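3.2 Shared utensils and the setting of the table

Households in the Tristcombe study differed more in how they stored and shared utensils than in what they cooked. Interviews carried out in October by Ramadan and Te Moana asked each household to describe an ordinary evening meal, beginning with who set the table and ending with who put things away. Most respondents gave a full account of the cooking and a very short one of the setting. When prompted, however, they spoke at length about which utensils belonged to one person and which could be used by anyone.

Following Cartwright and MacDonald, we use the term "common stock" for utensils that are held together and taken without regard to ownership. Chopsticks were often treated in this way, including in homes where bowls and cups were assigned to particular family members. Matching pairs were generally favoured for guests. Pairs that had lost their match stayed in use among the family and were seldom thrown out.

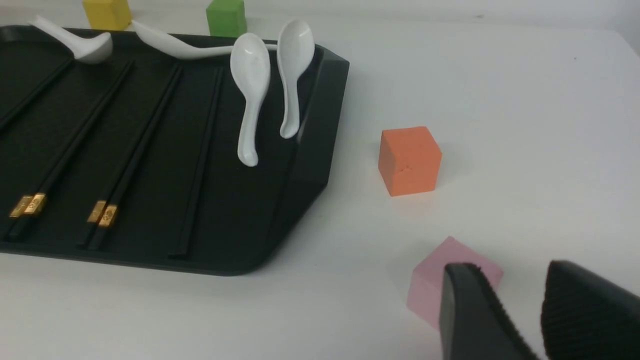
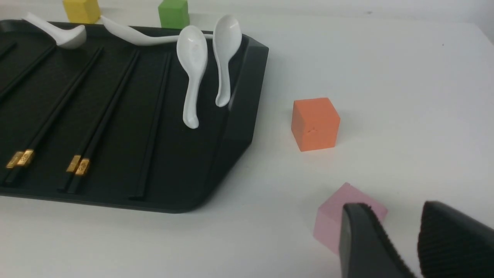 Figure 2. Black chopsticks kept together in a black tray. Gold-coloured bands are visible on some of the chopsticks in both views.

The distinction between guest and family use was less firm among younger respondents. Several had left home with a mixed handful of utensils from a parent's kitchen and had added to it over time, with little concern for colour or pattern. One respondent said that she noticed the difference only when her mother came to visit and began sorting the drawer. Older respondents were more likely to name the occasion on which a set was received, and to remember the giver.

These accounts agree in part with Baxter's earlier work at Flovberg, which found that sorting was learned by helping an older relative and was rarely taught aloud. They depart from it on the question of labour. At Flovberg, putting away was described as a child's task. In Tristcombe it fell mainly to whichever adult finished eating first, and children were asked to help only on weekends and holidays. Section 3.3 considers whether this reflects the later dinner hour reported by Tristcombe households.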